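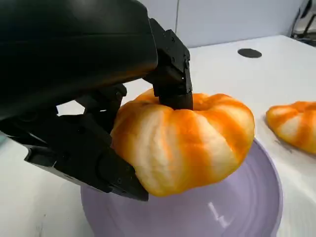

Pumpkin on the round plate, held from the top

Forum > Phones > Nilovon > Battery and charging

Tsao battery shows 2,671 mAh after the September update — replace it or wait?

marlpit_k
Good evening to all. I have the Nilovon Tsao, the first model, bought new. Until the September update I was content with it. Now it goes from full to one third before lunch, and I do not play games or watch films on it, only messages, maps and the radio in the bus. I have installed Sosasine to read the battery values. It says 822 cycles and 2,671 mAh remaining capacity. The repair shop in Hirkcombe asks £29 for the work plus the battery itself. My question is whether these numbers are believable, and whether I should pay now or wait for the next update. Thank you in advance.

oddsocket
Replace it. With 822 cycles the battery has done its work, whatever the update did or did not do. Mine was changed at a lower number than this and I was glad of it the same evening.

tern_and_tide
I do not agree with oddsocket. My Tsao has fewer than 200 cycles and it also became bad with the September update. An almost new battery cannot become old in one night. In my case it was the network search: the phone looked for a signal the whole day, also when it had one. Please go to the battery page in the settings and look which line is the highest, before you give money to a shop.

marlpit_k
I looked. The highest is the screen, then "mobile network", and they are almost equal. Is that normal?

tern_and_tide
No. The mobile network should be much lower than the screen if you have good reception at home. Try to set the network mode by hand for two days, and do not change anything else in the same time, otherwise you will not know what helped.

pell_9
About the numbers I would like to say something. Sosasine does not measure the capacity. It reads how much current goes in while you are charging and calculates from this. If you charge from 60 to 80 per cent, the result is a guess. You must let the phone go low, then charge it to full in one piece with the app running, and do this some times. My first value and my fourth value were so different that I would not have believed they came from the same phone.

The cycle number is another matter. It comes from the phone itself and I would trust it.

oddsocket
So we agree that the cycle number is correct, and the cycle number is high. I do not see what there is to wait for.

pell_9
We agree on the number, yes. But an old battery and a bad update can exist in the same phone. If he or she replaces the battery and the network search stays, the new battery will also be empty too early, and then the shop gets the blame.

marlpit_k
It is she :)
I have set the network by hand this morning. I will also do the full charging as pell_9 describes it. It needs patience, the Tsao is not quick with the old charger.

lowgate
I used the same shop in Hirkcombe, if it is the one beside the bus station. The work was clean and they gave me the old battery to see. One warning: ask them before if they put new adhesive under the back cover. With mine they did not, and there is now a small gap near the volume button. For rain I would not trust it any more.

oddsocket
That is a fair point. Ask also if the battery comes from Nilovon or from somewhere else. The other ones work, but on my phone the health page then says "unknown part" and shows no percentage.

marlpit_k
After two days: the mobile network line is now far down, and yesterday I came home at six with 41 per cent. This is better than before, but it is not as it was in spring. Sosasine gives a higher value after the second full charging, though not by much. So I think both of you were right in part.

tern_and_tide
I am pleased that it helped. Leave the setting as it is until the next update, mine went back to automatic by itself after a restart, so please check it.

oddsocket
41 per cent at six o'clock with maps and radio is not terrible. I would still replace it before the winter — cold mornings are hard for an old battery, and mine used to switch off at the bus stop.

marlpit_k
I have asked the shop about the adhesive and the origin of the battery. They answered that adhesive is included, and that the Nilovon part must be ordered and takes a week. I have ordered it. I will write again when it is fitted.

Back to top | Contact the moderators | Forum rules | Posts remain the property of their authors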